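Neltside Savings Association
Member Services – Household Tips
Keeping Track of Shares and Savings at Home
Last reviewed 2018-09-14

Many households own shares without giving them much attention. Some came through an employer, some were inherited, and some were bought years ago through an account that is seldom opened. The following tips are intended for members who keep their own records at home and would like to keep them in better order. They do not recommend any particular investment.

Setting up the file

Use one file for all holdings. A plain box file or a single drawer is sufficient. Divide it by account, with the newest papers at the front of each section. Members who receive statements by e-mail should print at least the year-end statement for each account and place it in the same file.

At the front, keep a summary sheet. For each holding, write down the name of the company or fund, the number of shares, the date of purchase, the price paid including any fee, and the name of the firm that holds the account. Account numbers may be shortened to the last 4 digits. Passwords should never be written on the summary sheet or kept in the same drawer.

Use pencil for the number of shares and ink for the purchase details. The first will change when shares are sold, split or added to through reinvested dividends. The second should not.

What to keep and what to discard

Purchase and sale confirmations should be kept for as long as the shares are owned, and afterward for as long as the tax rules require. Monthly statements may be shredded once the year-end statement has arrived and the two have been compared. Annual reports and invitations to vote need not be filed unless the household wishes to refer to them again.

Do not put unshredded statements in the recycling bin. If there is no shredder in the house, members may bring papers to the Neltside counter, where a locked container is provided during opening hours.

Original share certificates are a separate matter. They are costly and slow to replace. Store them flat in a fire-resistant box or a safe deposit box, and place a photocopy in the household file. Do not laminate, staple or punch a certificate.

Recording the value

A household does not need to record the value of its shares every day. Twice a year is enough for most purposes, and the same two dates should be used each year. Many members choose the start of January and the start of July. Write the closing price beside each holding, multiply it by the number of shares, and add the results at the foot of the page.

It is helpful to enter the price paid in a separate column. A holding bought for $800 and now worth $1,000 shows a gain of $200, but only on paper. Nothing has been received until the shares are sold, and the figure may be different the following week. The same applies to a loss. Households that count a paper gain as money available for spending often find themselves short when prices fall.

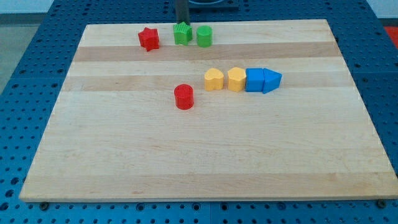 A board of light wooden strips, two of them darker, on a perforated blue surface.

When prices fall

A sharp fall in the price of a well-known company attracts a good deal of news coverage, much of it expressed as the sum lost by its largest owners. Such figures are of little use to a household. The questions that matter at home are how many shares are held, when the money will be needed, and how large a part of total savings they represent.

Before placing an order to sell, take out the summary sheet and review the reason for the purchase. If the money was set aside for a date many years away, there may be no need to act. If it will be needed within 2 years, for tuition or a house purchase, it may be that too much of it was in shares to begin with. In either case, the order should be placed with the papers on the table and at a time when there is no hurry.

Households in which more than one adult relies on the savings should agree in advance on who may place an order and whether the other must be told beforehand. A short written note in the file is suitable.

Too much in one company

Employees who receive shares as part of their pay should take particular care. Wages, and sometimes health coverage, already depend on the employer. If most of the household's savings depend on the same company, one bad year can affect everything at once.

To check, divide the value of the largest single holding by the total on the twice-yearly page. Write the result as a percentage at the foot of the sheet and compare it with the last one. A holding can grow to take up a large part of the total without a single new share being bought – a fact that is easily missed when each account is looked at separately.

Borrowing against shares

Some firms lend money against the shares in an account. If the price falls far enough, the firm may ask for more cash at short notice or may sell the shares itself. Any such loan should be entered on the summary sheet in the same place as the holding it is secured on, together with the interest rate and the telephone number of the lender. Members who are unsure whether their account allows borrowing should look for the word "margin" on the account agreement.

Calls and messages

A fall in the market is commonly followed by unwanted calls offering to recover losses or to exchange one holding for another. The Association does not telephone members to sell shares. Hang up, find the number printed on a paper statement, and call that number. Do not use a number supplied by the caller, and do not allow a caller to view the screen of a home computer.

Letting others know

At least one trusted person should know where the file is kept. That person need not know what it contains. Members who have named a beneficiary on an account should write the date of the form on the summary sheet and review it after a marriage, a divorce, a birth or a death in the family.

Blank summary sheets and twice-yearly value pages are available free of charge at the Neltside and Stavadero branches. The Marnero branch holds large-print copies. Members may also request the forms by mail, allowing 4 business days for delivery.

Related household tips:
Storing tax papers
Closing an old account
Making a list of household contents for insurance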